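Grendasholm Tightens Its Rotation Before the Final

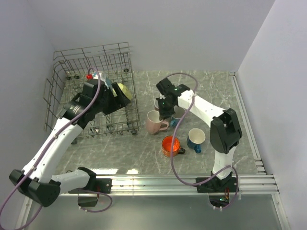
A wire dish rack on a gray marble-patterned panel, with two robot arms at work among dishes.

GRENDASHOLM, 13th July — Elisa De Luca has shortened her bench in each round of the playoffs, and the minutes show it. Her starters played 31 minutes a game in May. In the semifinal against Pangilinan they played 36, and the second unit was reduced to a guard and a backup center.

The change follows from how Grendasholm defends. De Luca's team switches every screen on the ball, one through four, and drops only the center. The scheme depends on players of similar size who talk early. A substitute who calls the switch late gives up a lane to the rim, and Pangilinan found that lane often in the first two games of the series, both of which it won.

"We had the right coverage and the wrong people in it," De Luca said after practice. "Some of that was fatigue. Most of it was my pattern of substitution."

From the third game on, she stopped changing four players at once at the end of the first quarter. Two starters now stay on the floor through every stretch, usually the point guard and one forward. Pangilinan's shooting at the rim fell in each game after that. Grendasholm won the last one by 19 before a crowd of 1250, the most its hall will hold.

The offense has given something back. With fewer guards in use, the team brings the ball up more slowly and starts its sets later in the shot clock. Corner threes are down. Grendasholm makes up part of the gap on the offensive glass, where both forwards crash and the guards retreat before the shot leaves the hand.

Grendden, the opponent in the final, will test that arrangement. It runs off missed shots more than any other team in the league and sends a wing out early on nearly every attempt. If both Grendasholm forwards go to the boards, one guard may be left to stop a two-on-one. De Luca said she may hold one forward back in the first half and judge from there.

Foul trouble is the other concern. The starting center picked up two early fouls in three of the last four games, and the backup does not pass well from the high post, where much of the half-court offense begins. One option is a smaller lineup that switches all five positions. Grendasholm used it for six minutes against Wevar in the opening round and allowed four points.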